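Foro de integración y células colaborativas > Normas y procedimientos > Criterios para desmontaje de equipos informáticos con dos brazos

Tema iniciado el sáb 9 agosto

celda_norte
Mensajes: 127

Estamos redactando el procedimiento interno de la célula Nolloner (desmontaje y remontaje de torres de sobremesa, dos brazos, banco de perfil ranurado) y quiero contrastar criterios antes de congelar la versión. El borrador tiene 13 páginas y se apoya en ISO 12100 para la evaluación de riesgos y en ISO 10218-2 para la integración. Lo que sigue es la parte de preparación del puesto, que es la que más discusión ha generado en casa.

1. La torre se coloca tumbada, con la tapa lateral retirada y desconectada de la red. Se espera a que la fuente se descargue antes de habilitar los brazos.
2. Ningún cable suelto por encima del plano superior del chasis. Los mazos se peinan hacia el interior o se sujetan con brida reutilizable.
3. Si el zócalo del procesador está vacío, se cierra la placa de retención o se pone tapa ciega. Excepción: que la operación en curso sea precisamente sobre el zócalo.
4. Los útiles de apoyo se fijan al perfil. No se admite útil posado.
5. Puesta a tierra del chasis y del banco al mismo punto.

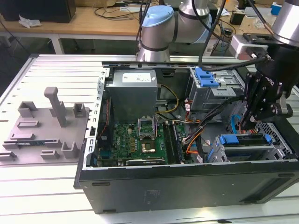 Sobre el punto 4 tenemos dudas con los útiles impresos. Atornillarlos obliga a recalibrar cada vez que se cambia de modelo de torre, y el cambio de modelo es frecuente. La alternativa que barajamos es dejarlos con tope mecánico en la ranura y una verificación de posición al inicio de turno.

Sobre el punto 2, la redacción actual dice "por encima del plano superior del chasis", pero un bucle de alimentación que queda dentro de la caja también puede engancharse con un dedo de la pinza. No sé si conviene definir un volumen libre alrededor de la trayectoria en lugar de un plano.

Agradezco referencias de quien tenga algo parecido ya aprobado.

----

r_estatico
Mensajes: 33

El punto 5 está incompleto. Chasis y banco al mismo punto, de acuerdo, pero falta la pinza. Si los dedos son de aluminio anodizado, el anodizado aísla y la continuidad hay que medirla en la cara de contacto y no en el tornillo. Si llevan recubrimiento de goma, hay que pedir al fabricante la resistividad superficial. IEC 61340-5-1 os da el marco para la zona protegida; el robot entra en el plan de control como cualquier otro elemento que toca el componente.

Añadiría también la bandeja donde se deja lo extraído. Un plástico de impresión 3D corriente es aislante y se carga con el roce. O filamento disipativo o ionizador apuntando a la zona. No vale poner la bandeja sobre metal y dar el tema por cerrado.

----

lazo_abierto
Mensajes: 415

Punto 3: no lo comparto. Cerrar la placa de retención sobre un zócalo vacío sin tapa es peor que dejarla abierta, según el modelo. En algunos zócalos la placa cerrada sin tapa deja la zona de contactos igual de expuesta y además invita a pensar que está protegida. Yo escribiría "tapa ciega siempre que no se trabaje sobre el zócalo" y quitaría la opción de solo cerrar.

Punto 2: volumen, sin duda. El plano no dice nada útil en cuanto el brazo mete la pinza dentro de la caja.

----

celda_norte
Mensajes: 127

Anotado lo de la pinza y lo del zócalo. Lo de la tapa ciega lo discutimos y se dejó la opción de cerrar por falta de tapas para todos los zócalos. Revisaré.

En cuanto a la bandeja, la nuestra es impresa y no es de material disipativo. Las piezas que manipulamos ahora son de descarte y no vuelven a servicio, así que el riesgo es nulo en esta fase. Otra cosa será cuando entren equipos reutilizables.

----

r_estatico
Mensajes: 33

Ese argumento lo he oído en cada auditoría. La fase de descarte se hace con unos hábitos, y los mismos operarios pasan a la fase siguiente con los mismos hábitos. El procedimiento debe escribirse para el caso exigente y admitir una exención documentada para el descarte, con fecha de caducidad.

----

troller_doc
Mensajes: 58

Mantengo la guía Troller, que quizá alguno use. El capítulo de depósito de componentes alargados con pestillo dice, resumido:

- El alojamiento debe guiar la pieza en los dos ejes del plano y dejar libres los extremos por donde se agarra.
- El pestillo queda accesible desde arriba y no se usa como punto de apoyo.
- La pinza abre por completo antes de iniciar la retirada vertical. Se comprueba apertura por encóder y no por tiempo.
- Al recoger, la aproximación se hace con los dedos a ambos lados del extremo, y el cierre se ejecuta con control de fuerza.
- La iluminación debe permitir separar el contorno de la pieza del fondo. Un banco metálico acanalado da reflejos en franjas que confunden a la cámara de muñeca.

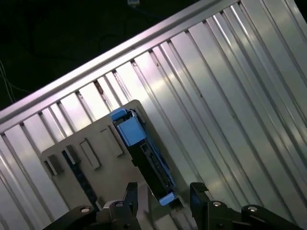 Vista de muñeca: módulo negro con pestillo azul en su bandeja, dedos abiertos a ambos lados del extremo inferior.

El último punto se añadió en febrero a raíz de falsos positivos de contorno. La recomendación es una base mate más ancha que la bandeja, o bien un polarizador cruzado si no se puede tapar el perfil. Con pieza oscura sobre útil claro el contraste local es bueno; el problema aparece en el borde del útil, donde el detector engancha la arista de una costilla.

----

lazo_abierto
Mensajes: 415

Lo de comprobar apertura por encóder lo suscribo. Lo del control de fuerza en el cierre, depende. En la mayoría de pinzas eléctricas la "fuerza" es un límite de corriente y la repetibilidad a baja consigna es mala. Si el procedimiento exige control de fuerza, tiene que decir con qué se mide y con qué tolerancia. Si no, queda como deseo.

----

troller_doc
Mensajes: 58

Correcto, la guía lo llama "limitación de esfuerzo" en la versión vigente. He resumido mal.

----

jaula_o_no
Mensajes: 902

Leo todo el hilo y solo se habla de la pieza. ¿Dónde está el operario? Dos brazos, una caja con chapa cortante, una pinza que agarra un soporte rígido y un humano que, por lo que se entiende, asiste. Eso es espacio compartido y el borrador debería empezar por ahí.

En Strachan, donde llevo la parte de seguridad, el texto obliga a declarar para cada paso uno de estos modos:

a) Operario fuera, brazos en automático.
b) Operario dentro, brazos en parada monitorizada.
c) Operario dentro, brazos en movimiento con limitación de potencia y fuerza, validada con medida.
d) Guiado manual o teleoperación, con dispositivo de mando y prioridad definida.

Todo paso sin modo declarado se considera prohibido. Parece burocrático, pero elimina la costumbre de meter la mano "un momento" para sujetar la caja mientras el brazo tira de un soporte.
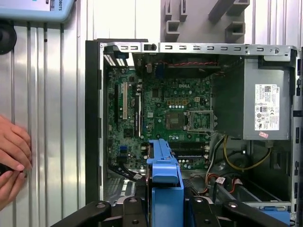 La validación del modo c) se hace con la pieza en la pinza. Un soporte de plástico cogido en vertical cambia la geometría de contacto, y la medida con la pinza vacía no lo representa. También hay que considerar el atrapamiento contra el borde del chasis, que es una arista, y contra el útil del banco. Para dedos, la separación mínima de ISO 13854 es de 25 mm; dentro de una torre no la vais a conseguir en casi ningún sitio, por tanto el interior de la caja debería ser zona de exclusión para la mano siempre que haya movimiento habilitado.

----

celda_norte
Mensajes: 127

El borrador lo trata en un anexo. Admito que debería ir delante.

Pregunta concreta: si el operario tiene la mano fuera de la caja, al costado, y los brazos se mueven solo dentro del volumen del chasis, ¿lo encuadrarías en b) o en c)?

----

jaula_o_no
Mensajes: 902

En c). Hay movimiento y hay persona en el espacio colaborativo. Que la trayectoria programada no salga del chasis no cambia el encuadre, salvo que el límite de espacio sea una función de seguridad con el nivel de prestaciones que salga de la evaluación. Un límite por software de usuario no sirve para esto.

----

banco_movil
Mensajes: 76

Discrepo en parte con jaula_o_no. Con ese criterio aplicado al pie de la letra, ninguna célula de laboratorio puede trabajar con asistencia manual, y en desmontaje hace falta: las torres no vienen limpias ni iguales. Nosotros usamos utillaje Morketti para fijar el chasis por la base y aun así hay cajas deformadas que bailan. La mano sujeta por fuera, velocidad reducida, mando de habilitación en la otra. Lleva tiempo funcionando sin incidencias.

----

jaula_o_no
Mensajes: 902

Lo que describes es el modo d) si quien sujeta lleva el mando y controla el movimiento. Está permitido en nuestro texto. Lo que no está permitido es que sujete uno y mande otro sin que el primero tenga habilitación propia. "Sin incidencias" no es una medida.

----

banco_movil
Mensajes: 76

En nuestro caso a veces son dos personas. Tomo nota, aunque un segundo mando de habilitación por puesto no es barato y complica la coordinación con dos brazos.

----

r_estatico
Mensajes: 33

Y la mano que sujeta el chasis, con pulsera conectada al mismo punto que el banco. Si se va a mover alrededor de la mesa, cable con recorrido definido que no cruce el espacio de los brazos.

----

celda_norte
Mensajes: 127

Resumo los cambios que paso a la siguiente revisión:

- Modos de operación por paso, al principio del documento. Paso sin modo, paso no ejecutable.
- Punto 2: volumen libre alrededor de la trayectoria. Pendiente de fijar el margen.
- Punto 3: tapa ciega obligatoria fuera de las operaciones de zócalo. Se compran las que faltan.
- Punto 4: tope en ranura con verificación al inicio de turno y tras cada cambio de modelo.
- Punto 5: continuidad medida en la cara de contacto de los dedos. Bandeja disipativa, o exención documentada con caducidad para descarte.
- Apertura de pinza verificada por encóder antes de la retirada.
- Base mate bajo la bandeja.

Queda abierto el segundo mando de habilitación.

----

lazo_abierto
Mensajes: 415

En el punto 4, especifica el método de verificación. Si es con la cámara de muñeca, tienes el mismo problema de reflejos que con la pieza. Un palpado en dos caras del útil con el brazo a baja velocidad es más lento, pero no depende de la luz.

----

celda_norte
Mensajes: 127

De acuerdo, palpado. Subiré la revisión a este mismo hilo cuando esté firmada.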